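The Vastix hand kit, after a few weeks on our bench

If you were at the last open evening you'll have heard me going on about the Vastix, so I promised to write it up properly for the newsletter. For those who missed it: Vastix is a hand-held gripper sold as a kit by Sesier. You hold it, you squeeze, the fingers close on the thing in front of you, and a small camera above the fingers records the whole business from the gripper's point of view. Those recordings are what you train a robot arm on later. No arm needed on the day, which for a group our size is a very big deal!

I ordered ours last September after Theerawat Thepsuriya let me try his. He'd been using it to record kitchen jobs for his Somboon project (sorting dry goods into a rack, mostly) and I had it in my hand for maybe five minutes before I wanted one.

What comes in the kit: the linkage parts, the brass bushings, the mounting plate, a bag of screws, finger pads, a camera bracket, and a printed build guide that is better than it has any right to be. The camera itself is extra. So is the Skullel software, though there is a free version that stops at 100 recordings, and that was plenty for us to get going.

Building it took me two evenings. The guide says one. I lost most of the first by putting a bushing in from the wrong side and then being too stubborn to go back and check the drawing, so please go back and check the drawing. Once the links are together the motion is lovely, smooth all the way from open to shut with hardly any slop at the joints. Prapai Phromma built the second set and was done before dinner, so make of that what you will.

The first thing you notice in use is how fast you get good at it. I've tried recording with a joystick and an arm, and it was an afternoon of tipping things over. With the Vastix you reach out and pick the thing up. Your wrist already knows what to do. By the end of our first session we had 40 clean recordings of one simple pick and place, and I'd have kept going if my forearm had let me. It does get heavy. The handle could stand to be a bit longer too, at least for people with big hands, and I've written to Sesier to say so. They wrote back the next morning, very friendly, and said a longer one is being looked at.

Second thing, the view. The camera sits close enough that the fingertips stay in the picture, which matters a lot when you go through the recordings later and want to know exactly when the pads touched. The downside is that anything tall comes very near the lens and you lose the background. I've started leaving a second or so of open fingers at the beginning and end of each take, and the Skullel trimming tool seems to like that.
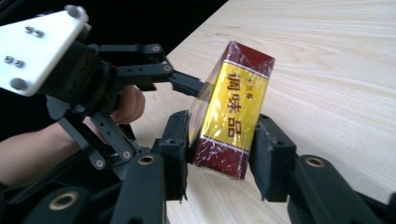
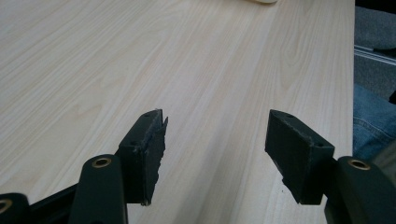

Pads are where I'd spend a little extra if you're ordering. The kit comes with one set, and you will want spares, because the gripping layer takes all the punishment and everything else on the tool can look fine while the pads are on their way out. Look at the left one on the open gripper, with the edge all ragged, and you'll see why I've added two more sets to the next order. Glossy packaging is the hard test for them, I think. That box of 十三香 in its crinkly cellophane is just the sort of item I want in our set, shiny and a bit awkward, with highlights jumping all over the wrapper whenever you tilt it. If you have something similar in your cupboard, small boxes especially, please bring it along!

A few loose ends. The screws at the pivots want checking before every session, a quarter turn is usually enough. Don't use thread glue on them, the guide is quite firm on this. The camera bracket fits most small cameras but the cable comes out on the side where your thumb wants to be, so Prapai has been taping ours down along the handle. And charge the camera the night before. I've forgotten twice.

Would I buy it again? Yes, and I'd tell any small group thinking about robot training to try one before saving up for an arm. Both sets are on the shelf by the vise and can be borrowed for a week at a time, just write your name in the book. Theerawat is putting his Somboon recordings on the shared drive as well, with his notes on how he named the takes. Read those first, they will save you some renaming.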